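Progress report: Sawatzky House common room refurbishment
Reporting period ending August
Prepared for the Flukness Fund by Amrit Penner

Last updated: August

1. Status

Work on the ground-floor common room is behind the schedule agreed in the grant letter by 15 working days. The delay comes from the wall repairs, which were extended after damp was found near the outside door. All other items are within budget. Spending to date is $817 on sorting and storage, against an allowance of $1,000.

2. Furniture

The leather sofa stays. Brock Cormier checked the frame and seams and found no structural fault; the creasing in the cushions is surface wear and does not justify replacement. Reupholstery was quoted by Trala and declined on cost. The mint-green step stool is also kept for general use. Low items, including the stool, will get a fixed place once the shelving is in, as the present layout leaves them on the open floor in front of the back wall.

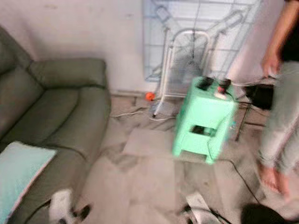 Wall-mounted hooks are proposed for the wire-mesh panel, which would then serve as a notice and hanging surface. The fixing method depends on the wall survey. The white metal stand will be moved to the storage room if the hooks are approved.

3. Walls and floor

The off-white walls are sound but scuffed and need one coat of paint. The floor tiles are to be cleaned and kept. Dark streaks remain on several of them, and a test patch with a stronger cleaner is planned before any decision on sealing. Loose cables are to be run along the baseboard — this item was left out of the original scope and has been added at no charge to the grant.

4. Sorting

The contents of the room and the adjoining closet were listed before work began. The list holds 248 entries, nearly all of which have now been marked keep, repair or remove. Items marked remove are held for one month in case residents claim them. Dukska will collect the remainder.

5. Next period

Painting of the back wall
Delivery and fitting of shelving
Tile test patch and written result
Revised floor plan, to be sent with the next report

Approval is requested to move the $183 left in the sorting and storage line to wall fixings. No other change to the budget is proposed.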